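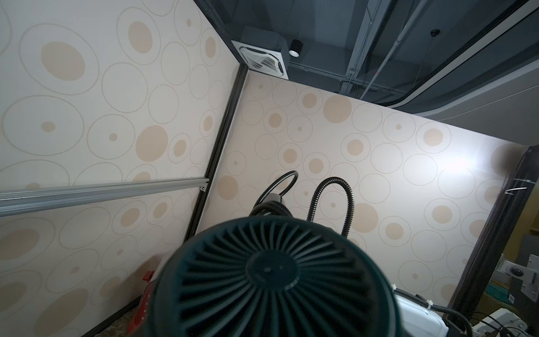

Coiled cable, corrugated cable and the finned housing

Notebook, February - Tivedel recovery hatch, second go

Started 9.15, later than I wanted. The kettle had tripped the ring main again and I spent the first bit of the morning finding out which of the breakers was ours (it's the one with no label, obviously).

Where we'd got to: the Tivedel is a towed-then-free target drone, the thing the navy lot will eventually practise tracking and shooting past, and ideally it comes home under a parachute so they can use it again. The whole sales pitch to the customer is that it comes home. A target you lose every time is just an expensive firework. The parachute lives under a hatch on the spine, the hatch is held by two latches, and on the last trip to Itton the rear latch let go late. The chute still came out, the drone still landed, everyone clapped, but the high-speed film shows the hatch hinging up crooked like a badly opened tin and the front corner scraping down the skin. I don't like that at all! If it does that with a bit more side wind the lines could snag.

So the question for this week is why the rear one is slow, and whether it's always the rear one or we just happened to catch it being the rear one.

Theories, in the order people shouted them at me:

Sakda thinks it's the seal. The Drandetti hatches come with a soft rubber seal all the way round and he reckons it grabs after it's been squashed for a few days. He's been saying this since before Christmas so I'd quite like him to be wrong, but it's a good theory.

I think it's the spring. We changed to a shorter spring on the rear latch when the antenna bracket moved, and I was the one who signed for it, so make of that what you will.

The third idea, from the Itton people, is that the two release signals aren't arriving together. They only have the ground telemetry to go on, and it's not fast enough to say yes or no.

Morning

Put the spare fuselage section in the cradle, spine up, hatch fitted, no chute, sandbag in the bay for the weight. I used the spare because the flown one is still waiting for its skin repair and I didn't want to add my own scratches and then argue about whose they were. Downside: the spare has never flown, so the seal is practically new. Written here so I don't forget it when I start getting excited about the results.

Wired both latch signals to the recorder with the same length of lead. Last month I had one lead twice as long as the other, and although it makes no difference at all at these speeds, I had to have a twenty-minute conversation about it in the review. Same length this time. Done.

First firing: hatch came up straight, lovely. Second: same. I did a whole batch with the signals as they come from the flight box, and the gap between front and rear at the connector was never more than 2 milliseconds. The film from Itton shows a much bigger gap than that, you can see it by eye. So I'm fairly happy to cross out the signals, at least for a box that's sitting in a warm room on a proper power supply. Battery and cold is another story, see below.

Pull force next. Took the latches out of circuit and lifted the hatch by hand on the spring balance, just to see what the seal is doing. With the seal fresh and dusted it lifts at 18 newtons. Then I clamped the hatch down over lunch with the bar clamps, harder than the latches would, and tried again afterwards: 26 newtons. That's one lunch! It doesn't prove anything about a week in a crate on the back of a lorry but it's pointing Sakda's way and he was unbearable about it all afternoon.

Note for anyone repeating this: lift from the rear edge, with the hook through the middle hole of the lifting plate. I did three from the side hole first and the numbers were rubbish. They're crossed out on the loose sheet, please don't copy them into the spreadsheet.

Afternoon

Spring. Swapped the short rear spring for one of the old long ones, which doesn't strictly fit any more with the bracket where it is, so I took the bracket off. The hatch fairly leapt. It opened so smartly that it hit the stop and bounced, and I'm not sure I want that either - a hatch on its way back down when the drogue is on its way up is a horrible thought. Put the short spring back and tried again with the clamped-over-lunch seal, and for the first time I got something like the Itton film. Not as bad, but the rear edge definitely hung for a moment and the front led. Two firings out of the batch did it. The others were fine.

So it may be both of us. The short spring is enough when the seal is fresh and only just enough when it isn't. I said this to Sakda and he said "so it's the seal", and I said "so it's the spring", and we left it there and had a biscuit.

Things I still want to look at:

The stop pin on the rear latch has a bright line down one side. Could be nothing. The latches came from Kongkaew in two lots and I think this is from the second lot, where they changed the finish on the pins after we moaned about the first ones going brown. If the new finish is a bit thicker then the pin is a bit tighter, and that would also make the rear slow. I measured it with the old micrometer and got one answer, then with the digital one and got a slightly different answer, so I've sent both micrometers off to be checked and I have no pin measurement at all. Brilliant.

The side load. In the air the hatch isn't just being pushed up by a spring, it's got the airflow trying to peel it from the front. Our cradle test has none of that. On paper the flow should help more than it hurts, but the paper also assumes the two latches go together. Somebody cleverer than me needs to redo that sum with the rear one late. I've asked. I could also rig a bungee off the front edge to fake it, which would be very crude but I'd learn something by teatime.

Cold. The recovery usually happens after a stretch at height and rubber goes stiff. I'd like the hatch in the freezer cabinet overnight, clamped, with the battery in there as well, so the box gets its chance to misbehave. The cabinet is booked for the seeker people until the end of the week (they have a sticky note on it with a skull, which seems a bit much). I've put us in for the slot after.

Costs, as I'm bound to be asked. A new seal from Drandetti is 360 in their price list with the fitting kit, and they don't do it without the fitting kit. Changing it before every flight is silly money against what the spring costs. Moving the antenna bracket back costs next to nothing in parts but it reopens the antenna pattern argument, and I was in the room for the first one of those and would rather not be in the room for the second. A middle-length spring might do the job without touching anything else. I've had a rummage in the drawers and there are a few candidates, none with a part number on. I'll measure them when I have a micrometer again.

Another thought, written down at 4.40 with a cold tea so treat it gently: could we just not store the drone with the hatch latched? Leave it resting open on a bit of foam in the crate and latch it on the rail at Itton before launch. It costs us a line on the checklist. The objection will be that anything you add on the rail is a thing for cold hands to get wrong, and I've seen what cold hands do to a connector. But it's free, and we could try it on the next trip with no drawing change at all. Sakda likes it. He also pointed out the crate lid wouldn't shut, so I went and looked, and it won't with the present foam. It might if the foam under the tail came down a finger's width.

Left on the bench: spare section in the cradle with the hatch CLAMPED and a tag on it. Please leave the clamps alone, I want a full week on that seal before I pull it again. The long spring is in the tin with the green lid. The antenna bracket is in the bag taped to the cradle leg, screws included, there should be four and if there are three then the other one is under the bench.

To do tomorrow: bungee rig, ring Kongkaew about the pin finish and which lot went where, copy the firing traces off the recorder before it gets wiped, find out who has the foam knife.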